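The first thing Annapurna Iyengar does when she walks into a bedroom is pull the covers back and look at the corners. She doesn't mean to be rude, she says, and she has trained herself not to do it at her sister's place, but after so many years of making beds for a living the habit is stronger than her manners.

"You can tell everything from a corner," she said, laughing, when we sat down in the back room of Covier, the small linen shop she has run with Narayanan Rao since the two of them left the hotel business. "If the sheet is the right depth for the mattress, it sits there and behaves. If it's an inch too shallow, you will be fighting it every morning of your life, and you'll blame yourself for it!"

Covier sells sheets, towels, and throws, and on Friday evenings it also holds what Rao calls bed school, a free and very informal class that began as a favor to a customer whose son was leaving for college. There were three people at the first one. Now the waiting list has 32 names on it, and they are still a little amazed that so many grown-ups want to be taught how to fold.

"We thought they would come for the fitted sheet," Rao said. "Everyone complains about the fitted sheet. But what they really want to talk about is the blanket, the throw, the thing you put on top. They buy it because it looked lovely in the store and then it lives in a heap for a year."

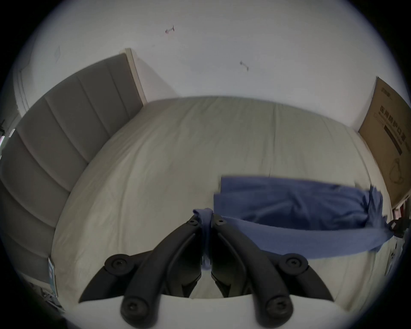

A pale sheet is where Iyengar starts everybody, whatever they plan to sleep on later. She likes cream better than bright white, which she finds a bit stern for a home, and she wants it pulled down over the thick edge of the mattress before anyone touches the top layer. Small wrinkles don't trouble her in the least. "People iron the middle of the bed and then they lie down on it," she said, shaking her head. What does matter to her is a plain background, so that a blue cloth with a fringed end, lying all rumpled on one side of the bed, tells you at once where its edges have gone and which corner to take hold of. On a busy floral sheet, she says, beginners lose the corner and go around and around the bed looking for it.

Her method for a throw takes longer to explain than to do, and she explained it to me twice, once with a napkin. You find one corner and pinch it. You don't grab a handful from the middle, however tempting that is, and you don't shake the whole thing in the air like a picnic blanket. You let the rest of the cloth lie where it is and draw the corner out slowly, until you have one straight side to work from. Then you walk (she is very firm about the walking) to the other end and do the same again.

Rao, who worked in the laundry of a place called the D'Souza while Iyengar was upstairs on the floors, has his own opinions, and most of them concern fringe. He will not put it through a hot dryer, and he combs it with his fingers while it is still damp. Loose threads he leaves alone until the cloth is flat, and then he trims them one at a time with nail scissors.

"If you pull, you're finished," he said. "I pulled one once, in my first month, on a bedspread that belonged to the owner's mother. It came, and it came, and it kept coming. I put it in my pocket. I had half a bedspread in my pocket."

They disagree cheerfully about nearly everything else. He folds a throw in thirds and lays it across the foot of the bed; she thinks that looks like a hotel, and she has had enough of hotels, so at home hers goes over one side with an edge doubled back, wherever it happens to land. They have argued over whether to stock a heavier blanket called the Voso, which he loves and she says is like sleeping under a dog. For now there is one on the shelf, at his end of the shop.

Before I left, Iyengar asked what I had on my own bed, and I admitted to a duvet with no cover and a sheet that pops off in the night. She was very kind about it. She asked me to measure the depth of the mattress, wrote the word "depth" on the back of a receipt so I wouldn't forget, and told me to come back in March, when the deeper sheets arrive.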